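废纸篓收纳法，兼记一个搬不完的家

二月的Granau冷得很不讲理，出门倒一趟垃圾要先做五分钟心理建设。所以这个月我几乎没怎么往外跑，窝在家里收拾东西，收拾着收拾着居然上瘾了！今天想专门写一写我最近最喜欢的一件家当：黑色的网眼废纸篓。

对，就是办公室桌子底下那种，圆的，网眼的，哪家文具店都有。我前前后后买了三个，一个都没有拿来装废纸。

事情要从去年六月搬家说起。那时候我从Drimbridge搬过来，东西打了28个箱子，朋友Sofia Spanos开着她那辆小面包车，来回跑了两趟才拉完。箱子进门以后，大的都拆得很快，床单、锅、书，各有各的去处。难办的是最后剩下的那些零碎：半瓶不知道还要不要的东西，几只小纸盒，一块擦过桌子的布，说明书，备用钥匙，断了一截的卷尺。它们不属于任何一个抽屉，扔了又舍不得，于是就在地毯上一摊摊了大半年。每次吸地我都要先把它们挪到左边，吸完右边，再挪回右边，吸左边。

后来有一天我实在受不了了，顺手拎过一个空的网篓，把地上的东西一股脑塞进去。本来只是想腾出地方吸个地，结果吸完以后往墙边一看，哎，怎么这么顺眼！东西还是那些东西，可是有了一个圈把它们圈住，房间一下子就安静了。

从那以后我就开始正经研究这件事了（家里人说我“正经”得有点过头）。写几条心得，给同样被零碎折磨的朋友。

先说为什么是网篓。我试过纸箱，纸箱的毛病是一盖上就失忆，三个星期以后完全想不起来里面有什么，最后变成又一个没拆的搬家箱。我也试过布的收纳袋，软塌塌的，放两个瓶子就歪。网篓口子大，从上面看一眼就什么都清楚，侧面也能透出一点影子，想偷懒假装它不存在都不行。而且它轻，一只手就能提到别的房间去。还有一点，它本来就是废纸篓，放在墙角谁也不会觉得奇怪，客人来了看都不会多看一眼。

再说怎么装。我现在的习惯是硬的、方的先进去，靠着篓壁立好，纸盒最合适，能撑住形状。然后是瓶子，放在纸盒前面，盖子拧紧再放！我吃过亏的，有一次一瓶Plusta的木器油没拧严，躺了一晚上，第二天整个篓底都是黏的，洗了半个下午。最后才是布，布什么样都行，哪里有空就往哪里塞，剩下一截搭在边上也没关系，反而方便抽出来用。

有人问我要不要在篓底垫东西。我垫过报纸，也垫过剪下来的瓦楞纸，现在垫的是一块旧毛毡，剪成圆的，正好卡在里面。毛毡的好处是小东西掉下去没声音，回形针也不会从网眼里漏出来。剪圆的时候可以把篓子倒扣在毛毡上描一圈，再往里收一点，因为底通常比口小，我第一次就是描了口那一头，剪出来大了一圈，卷着边塞不进去，气得我笑出声。

然后是最要紧的一条：篓子满了就得清，不许再买一个！（我知道我买了三个，前两个是规矩定下来之前买的，第三个是给书房的，不算。）我的规矩是每隔一阵子把整篓倒在地毯上，一样一样拿起来看。用过的，放回固定的位置；没用过的，想一想为什么没用过；连是什么都要想半天的，直接走人。这一步我特别喜欢坐在地上做，放点音乐，泡一杯茶，慢慢来。倒出来的时候乱得吓人，可是半个小时以后，地上就只剩一小撮了，那种痛快真的很难形容。

Gerasimos Katsaros是我楼下的邻居，修家具的，看了我的篓子以后很不以为然，他觉得东西就应该上墙，钉板，挂钩，一目了然。我承认他家那面墙确实漂亮，锤子按大小排队，连铅笔都有自己的孔。可是我租的房子不让随便打孔，而且我的墙已经够可怜的了，白漆上东一块黑印西一块掉皮，我哪里还敢往上面钉东西。说到这个，春天一到我就打算把墙补一补，腻子已经看好了，颜色还在纠结，白和白之间居然有那么多种白！在Namboodiri家的色卡前面我站了快一个小时，最后一张都没买，拿了两张免费的小样回来贴着看。白天看着偏黄，晚上开灯又偏灰，再看几天吧。

地毯倒是一直挺喜欢的，米褐色，耐脏，掉根线头在上面也看不大出来（这句话写出来有点心虚）。唯一的问题是贴着踢脚线那一条特别积灰，吸尘器的大头够不到，得换细嘴。踢脚线是黑的，窄窄一条，落了灰格外显眼，我现在用一块微潮的布裹住尺子，顺着边推过去，比蹲着一寸一寸擦快多了。推的时候记得别太湿，水渗进地毯边上会留印子。 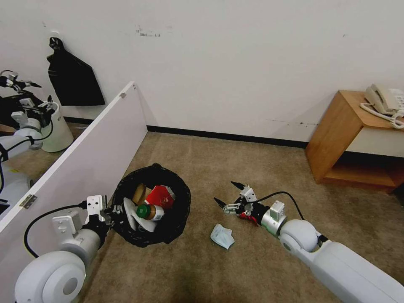

地毯上的网篓，装得满满的，绿盖子的瓶子躺在最前面。

看到旁边地毯上那只浅蓝色的口罩了吧，皱成一团的那个。篓子已经够满了，盒子一个棕黄的、一个红的，再加上瓶子和那块白布，再往里塞就要违反我自己的规矩了。口罩这种东西我是主张用完就丢的，不进篓，也不留着“下次还能用”。打磨和扫积灰的时候我都会戴，以前嫌麻烦不戴，打一个下午的喷嚏，鼻子红得像冻着了一样。

那块白布我倒想多说两句。旧床单真的是宝贝，千万别整条扔掉！沿着布边剪个小口，两手一扯就能撕得笔直，撕成毛巾大小，擦什么都好用，擦到实在不像样了再丢，一点都不心疼。我一条双人床单撕下来，够用大半年，比买的抹布吸水，也不掉毛。撕之前先洗一遍，晒透，别用柔顺剂，用了以后布面滑滑的，反而不吸水。

写到这里翻了一下留言，上一篇讲厨房抽屉的，有好几位问我分隔板是怎么固定的，答案是没有固定，两头顶着抽屉壁，底下垫了一小条防滑垫，拿走也不留痕迹，租房的朋友放心用。还有一位问搬家的时候玻璃杯怎么包，我是一只杯子套一只袜子，袜子反正也要搬嘛。厚袜子套高脚杯，薄袜子套水杯，28个箱子里一只都没碎，Sofia到现在还拿这件事笑我，说她开车的时候后面装的是一箱子脚。

下一篇想写补墙，如果我终于选好了那个白的话。家里有用过好腻子的，留言告诉我牌子和干得快不快，我这边屋里暖气开得足，怕干太快会裂。

二〇一八年二月，于Granau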